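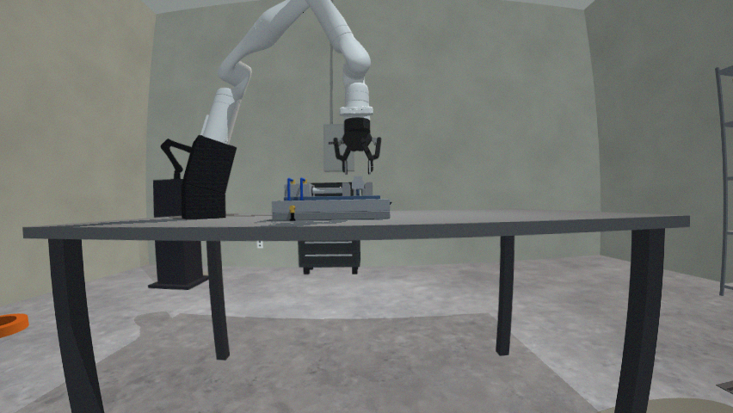 Lastidwood opens Jendolero cell package to outside orders

2023-03-01 - Lastidwood has put its Jendolero bench cell package on general sale, after a closed run with 14 customers. The package covers a table-mounted arm with a two-finger gripper, a fixture plate and a simulated copy of the whole cell, so that programs can be written and checked before any hardware is delivered.

The model includes the table, the arm mount and the part fixture, along with the walls and shelving of the room. Buyers send in a floor plan and Lastidwood returns the finished model in 10 working days. Changes to the fixture after that are charged separately.

Sang-wook Sung, product lead at Lastidwood, said most of the support time during the closed run went on approach angles over the fixture. "People get the grip right and then find the wrist is badly placed on the way in," he said. "It is cheaper to find that in the model."

The current release adds 136 stored grip poses and a clearance check between the fingers and the fixture. The check runs on single moves only - full path checking is planned for May.
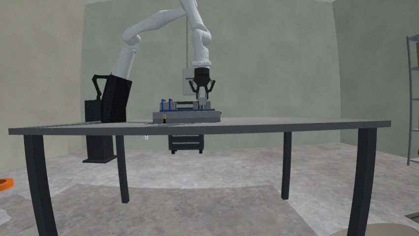 Terms and support

The licence runs for 18 months and covers one cell. Installation is handled by Ondton, where Soon-im Son manages the service desk. Existing users of the Yoo controller can keep it, but will need the updated driver.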